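Serving tray

We use cookies to remember your settings and to count visits. By continuing to read you accept this. Accept | Manage settings

A serving tray is a flat or shallow object, usually with a raised rim, that is used to carry food, drinks and small household things from one place to another. It is one of the oldest pieces of domestic equipment and one of the least changed.
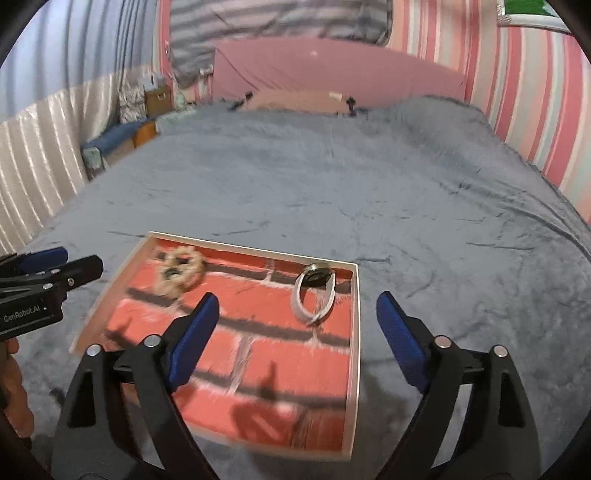 The word "tray" comes from Old English and is related to the word "tree", because the first trays in northern Europe were cut from a single piece of wood. For a long time the word meant a shallow box or trough, and only later did it take the narrow meaning of a thing for serving. In modern homes the tray has two parts that matter to the buyer: the rim, which stops objects from sliding off, and the base, which carries the decoration. The base may be plain, or it may be printed with flowers, maps, fruit or an imitation of another material. Imitation of building surfaces is a small but steady group in printed trays, and a base with a red brick-wall pattern, with mortar lines in dark gray and white and a thin white rim around it, belongs to this group. Marble and wood grain are more usual. Brick is chosen mostly for kitchens and for the rooms of young people.

Shapes and sizes

Most serving trays are rectangular, round or oval. The rectangular tray uses the space of a cupboard well and can be carried with two hands at the short sides. The round tray is preferred in cafés and bars, where the waiter carries it on one hand and must turn between tables. The oval tray is a compromise and is found mostly in formal dining, where large dishes of meat or fish are brought to the table.

The height of the rim is a question of use. A low rim makes it easy to slide a plate off the tray, but it gives little protection when a glass falls. A high rim, sometimes called a gallery, was popular on silver trays of the eighteenth century and is often cut with small openings as ornament. Some trays have handles fixed on the rim and others have openings in it for the fingers. Many small trays have no handles.

Materials

Wood was the first common material and is still used. It is warm to the touch and quiet when cups are placed on it, but it must be sealed against water. Metal trays were made of copper, brass, pewter and silver, and from the eighteenth century also of iron sheet covered with varnish. This last type is known as japanned ware or tole. It was painted by hand, often with gold borders, and was produced in large numbers in the English Midlands and in Wales.

Papier-mâché trays were made in the same period. They were light and could be polished to a deep shine. Few of them were used every day, and for this reason many good pieces have survived.

In the twentieth century enamel, aluminum, stainless steel, glass fiber and different plastics came into use. Melamine became popular in the 1950s because it could be molded in one piece and could hold a printed sheet under its surface. Today printed trays of this type are sold in nearly every country.

Decoration by printing

There are several methods to put a picture on the base of a tray. In the older method, used for tin trays, the image was printed directly on the flat metal sheet by lithography, and the sheet was pressed into shape afterward. The printer had to leave a margin for the bend, and on cheap trays it is possible to see where the pattern becomes stretched near the corners.

For melamine, a decorated paper is laid in the mold during pressing, and the resin closes over it. The picture is then protected from washing, though a knife can still scratch the surface – and once the surface is broken, tea and sauce will stain the paper beneath.

Repeating patterns, such as checks, tiles and bricks, have a practical advantage for the manufacturer. The same sheet can be cut for trays of different sizes, and a small error of position is not easily noticed. A picture with a center, for example a portrait or a bowl of fruit, must be placed with much more care.

The decorator and writer Delwyn Cosgrove, in her short guide "The Kedivden Book of Trays", divides printed patterns into those that "stay on the table" and those that "pretend to be a different table". In the second group she includes stone, tile, brick and woven cane. She lists 313 patterns in total, and she admits that her list is not complete.

Bed trays

The bed tray is a special form. The classic model has short legs, fixed or folding, which stand on both sides of the person so that the weight does not rest on the knees. In the nineteenth century it was an object for the sick room. Later it became connected with leisure and with breakfast on a free morning.

An ordinary flat tray is often used for the same purpose. A mattress is soft and does not give an even surface, so a tray without legs can take an angle when it is placed there, and tall cups are better avoided. Some models solve the problem with a cushion under the base, filled with small beads. The firm Flostero sold a cushioned tray in 3 sizes, and the similar product from Drokton had a removable cover for washing.

Trays in public service

Cafeterias, hospitals, schools and aircraft depend on trays of a fixed size. The measurements are chosen to fit the shelves of carts and the belts of washing machines, and a change of size can mean a change of all the equipment. For this reason institutional trays remain in the same form for decades. Compartment trays, in which the base itself is divided into hollows for food, remove the need for plates.

Advertising trays form another branch. Breweries and makers of soft drinks gave them to bars from the end of the nineteenth century, with the name of the company printed in the center. They are now collected widely. The Donnelly collection, which is private, holds 1418 pieces, nearly all of them of printed tin. Condition has a strong effect on price, and collectors look first at the rim, where the paint is worn by hands and by stacking.

Care

Wooden trays should be wiped with a damp cloth and dried immediately. They should not be left in water. Painted metal must be kept from hard brushes, and any rust should be treated early, before it lifts the paint around it. Melamine can usually be washed in a dishwasher but should not be put in a microwave oven. Silver trays are polished along the length and not in circles, so that fine scratches follow one direction.

Trays are best stored standing on the long side. If they are stacked flat, a sheet of paper or cloth between them protects the printed surface.

See also

Coaster
Lazy Susan
Placemat
Tole painting

This article was last changed on 15/08/2026.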